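Home | Features | Machines | Work | Subscribe

The Hose Whisperers
2021-05-20
Shares 347 | Comments 2

The job at Skitau is to put two hoses together. A child could do it, and a child would be cheaper, but the robot has to learn sometime. So an operator stands at a pair of handles, moves both arms through the job, and does it again. By the end of January the shop had 1,339 recorded tries. Today it has 1,608, and the operators have opinions about hoses.

I was given 30 minutes at the handles. You move your wrist, the arm moves its wrist, and for a moment you feel like a surgeon. Then you squeeze too early and feel like a man losing an argument with a vacuum cleaner. Everything I did was recorded, including the sighing.

The trainers warned me against being clever. The robot copies what it is shown, so if you dither, it learns to dither. One arm in an early batch picked up a little pause before each push — the exact pause of an operator who liked to check the clock.
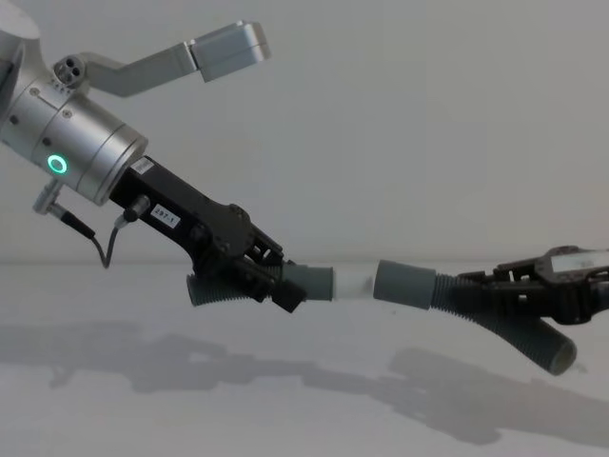 My own best run took four attempts and was marked "usable," the kindest word anyone there has for anything. The software, called Prisurix, will mix it in with the rest. Somewhere in the machine's good manners there may now be a trace of mine, and I apologize to whoever buys it.

Comments (2)

urkness_fan: I did this for a summer. My thumbs still hurt.

pipefitter: Call me when it can do it under a sink.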